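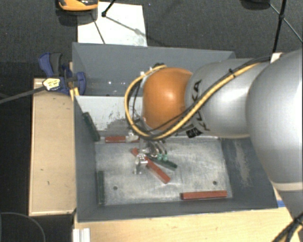 # Cleaning and sorting wooden or plastic blocks between two bins

Hard-sided bins are good for storing building blocks, but they collect grit in the corners and the blocks get mixed up after a few weeks of use. The method below takes 30 minutes for a set of 200 pieces. You need two bins of the same size, set side by side so their walls touch.

## What you need

- two empty bins
- a soft brush and a dry cloth
- a bucket of warm water with a little washing-up liquid
- an old towel, laid out flat

## Steps

1. Tip all the blocks onto the towel and brush out both bins. Go along the bottom of each wall, where the dust packs down.
2. Wipe the floor and the sloping sides with the damp cloth. Grey bins show pale scuffs and fine scratches sooner than you would expect. Marks that stay after two wipes are wear – leave them alone, as scouring pads make them worse.
3. If your bins have drain holes in the floor, push a cotton bud through each one.
4. Wash the blocks in batches of 40. Plastic ones can sit in the water for a few minutes. Wooden ones should only be wiped, then dried straight away.
5. Put everything that is dry into the front bin, without trying to arrange it.
6. Pick one colour and move it across to the back bin. With red and green blocks, move all the red first. Long blocks tend to lean on each other, so take the top one by its middle and lift it straight up before you go over the divider.
7. Check the corners last. A dark green block against a dark grey wall is easy to miss in poor light.

## Storing them

Lay long blocks flat, all pointing the same way. Standing them on end saves space but they fall over whenever the bin is moved. Keep the lids off overnight if anything still feels damp.

Blocks with split ends or loose paint should come out of the set. Bilal Saab keeps his in a jar marked "repair" and glues them in January, which works well enough for wooden ones. Cracked plastic is best thrown away.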